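Pumlow Publishes Setup and Care Routine for Its Brick-Sorting Cell

Friday, August 9, 2019

Pumlow today released the full setup and care routine for the tabletop sorting cell at its Zandby workshop. The routine covers mounting, bin placement, finger checks and camera cleaning, and is offered at no charge to schools and small shops that run a similar arm.

The cell sorts toy bricks by color into open plastic bins. It has one arm, a two-finger gripper and a small camera mounted at the wrist. Pumlow uses it to train new technicians before they move to the company's larger Messina line. To date the cell has logged 3,961 picks under the routine being released.

"Most of our lost time came from small things," said Desta Kahsay, who maintains the cell. "A bin had been bumped. A fingertip was worn on one side. We wrote down what we check and in what order, and now whoever has the shift does it the same way."

Under the routine, the technician starts with the arm parked and the power to the gripper off. The bins are set side by side with their open fronts toward the arm and clipped together where the bin type allows it. Red bricks go to one bin, blue to the next and lime green to the yellow bin. The technician then jogs the arm over each bin at low speed and saves the drop point again if it has moved.

The fingers come next. Each tip is wiped with a dry cloth and checked for tears, flat spots and grit in the textured surface. Tips are replaced as a pair, and the gripper is opened and closed 9 times before the first pick. The tabletop is brushed down at the end of the week. Scuffs in the surface are left alone unless the camera starts reading them as parts.
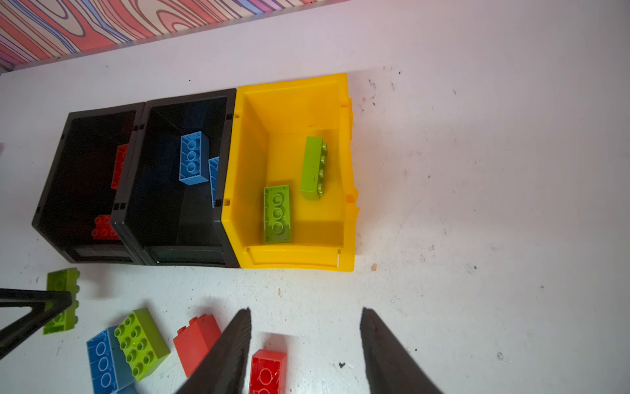 How often do the gripper fingertips need to be replaced?

Pumlow replaces them every 27 working days, or sooner if a tip is torn or a brick slips twice in the same shift.

The routine also has a repair section. It explains how to free a jammed finger, reseat the wrist cable and restore the drop points after a controller swap. A full fingertip change, including the test picks that follow, is listed at six minutes. Work on the arm's joints is not covered and should go to the arm's supplier.

Pumlow wrote the routine with Korance, which supplies its replacement tips and wrist cables. Korance will stock a spares kit for the cell starting in October. The kit contains two pairs of tips, one cable and the screws for both.

Printed copies are available at the Zandby front desk. Shops that want the file can request it from the Pumlow service office and should include the model of their arm and gripper.

Media contact: Desta Kahsay, Pumlow, Zandby workshop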